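Buying a Two-Arm Bench: Your Questions

I get a lot of mail from small repair and laundry shops that want a pair of robot arms and don't know where the money goes. I did the planning for ours at Rilldale, so these are my answers. Last updated 26 June 2023.

Do I really need two arms?

For clothes, I'd say yes! One arm can drag a jacket around, but we wanted one to hold while the other works. If you only move boxes, buy one and keep the change.

What should I set aside besides the arms?

I put 2000 dollars in a separate line for the table, walls, rail, cables and lights, and I used nearly all of it (the walls cost more than I'd guessed). Our mounting plate came from Bergeron for 397 dollars. Get the plate quote early, I waited 7 weeks for mine.

What kind of work should I plan around?

Pick your most annoying job and budget for that one. Mine is jackets with zippers, and small pulls are hard on fingertips.

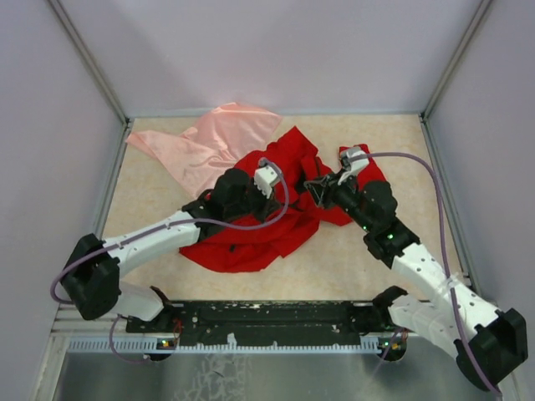
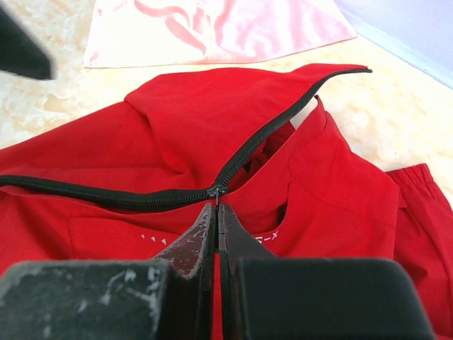

How many spare finger pads should I order?

More than you think. I started with one spare set and was back on the phone to Pimton in May asking for more. Now I buy them by the box and treat them like printer ink, a running cost that goes in the monthly budget and not the equipment one.

Is a wrist camera worth paying for?

I cut it from my first budget and put it back a day later. A fixed view is fine for big folds, but for anything the size of a zipper pull you want to be up close.

How much floor space?

Leave 60 inches clear in front of the bench. You'll be in there fixing cables more often than you'd like.

Lease or buy?

We bought. Maëlle Leclerc over at Luvdale leases hers and likes having the service visits included, so call a few places and ask what the visit fee is before you sign anything.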